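The Table by the Window

Every home has one flat surface that collects things. In a lot of small apartments it is the table by the window, because the light is good there and people pass it on the way to everything else. A mug gets set down in the morning and stays. A scarf or blanket comes off and lands next to it. By the end of the week there is no room for a plate.

Clovlow, a housing newsletter, asked its readers in May which surface in their home was hardest to keep clear. It got 1000 replies. The window table came in ahead of the kitchen counter and the chair in the bedroom. Most of the people who picked it said they ate standing up at least part of the week. 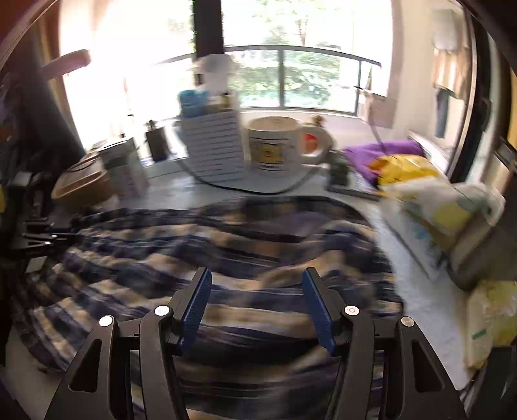
A plaid cloth takes up much of this white table, with a cream-white mug on the far side near the window.

Cloth is the place to begin. It takes up more room than anything else and weighs almost nothing, so one trip clears half the table. Shake it out, fold it in half lengthwise, fold it again, and put it over the back of a chair or on a shelf. If it belongs on the table, take everything off first and lay it flat. Smoothing cloth around mugs and boxes leaves folds that tip things over.

Next come the cups. Carry them all to the sink together, even the one that still looks clean. Then move to the back edge, where small items end up. Jars and little containers tend to get pushed against the glass and left there for months. Pull them forward, wipe behind them, and put back 2 at most.

Boxes are harder. People keep them because they might need to return something. The Vastitz return window is 14 days, and after that the box can go. A shallow tray helps with what is left. The Bevau tray we used is 15 inches long and holds keys, mail and a pair of glasses.

The whole job took us less time than a load of laundry. We did it again the next week, and the cloth was back on the table.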